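Plirndale Forum > Furniture & Fabric > Blue knit seat, clean or recover?

Posted by ditte_h, 18 August 2026

Need advice fast. Blue seat in our meeting room, dotted knit fabric. Looks dingy. Recover quote was 300, seems nuts

preben_L: Steam it. Done.

oddurD: Don't steam knit!! Mine puckered. Dry foam, soft brush, go with the weave

preben_L: Puckered bc you held it too close. Did 8 of ours, all fine

oddurD: yours were flat weave tho -- not the same thing. Ditte got a pic?

ditte_h: ok from this side
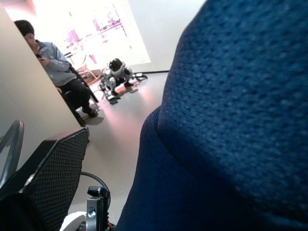
dark blue one on the right, fold is low down on the left

leif.b: Vacuum that fold frist, grit sits in there. Then foam. I'm with Oddur

preben_L: still say steam

ditte_h: foam it is, trying a patch round the back tonite

We use cookies to keep you logged in. OK | Settings
© Plirndale Forum | Contact | Back to top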